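3.2 Household storage of mandarins

The second part of the survey dealt with what happens to fruit after it is bought. We asked 159 households in Hikwood and Mokano to keep a storage diary through October. Each household wrote down where the mandarins were kept, when they were moved, and when each one was eaten or thrown out. Diaries with fewer than 10 entries were left out of the analysis. The remaining diaries gave 331 usable records, where one record is one purchase followed to its end.

Most households bought their fruit by weight at the Pidgate market. Fruit sold with the stem nub still attached (Figure 2) was recorded separately from fruit with the stem pulled, as earlier work by Lü suggested that a torn stem end is a common starting point for mold. Households were asked not to remove the nub until the fruit was peeled.

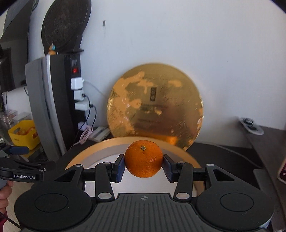
Figure 2. Mandarin with the stem nub in place.

Storage places were sorted into three groups: open bowl, refrigerator, and closed container. The last group was more varied than we expected. It included bread bins, cookie tins, lidded boxes and, in two diaries, a picnic cooler. We did not try to measure how tightly any of these closed. Xiuying Mao coded all of the diaries, and Yuzhen Lu coded 100 of the records a second time as a check. The two disagreed mainly on fruit that was moved from one place to another within a day of purchase. Those records were assigned to the place where the fruit spent the most time.

Losses were lowest in the refrigerator and highest in closed containers. Open bowls fell between the two, but the fruit in them was also eaten fastest, so the comparison is not a clean one. Several households wrote that they forgot about fruit they could not see. When a spoiled mandarin was found in a container, the ones touching it were often thrown out too, whether or not they showed any mold.
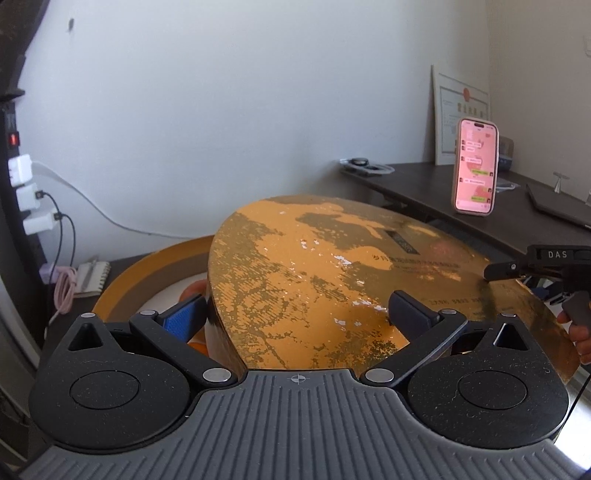
Does a closed container make mandarins spoil sooner?
Our records cannot separate the effect of the container from the effect of forgetting the fruit. Moisture held under a lid probably plays a part, but households also checked closed containers less often than bowls. A trial with fixed checking times would be needed to tell the two apart.

Room temperature was not logged. Diary keepers noted only whether the room was heated, and we use that note as a rough guide in Section 4.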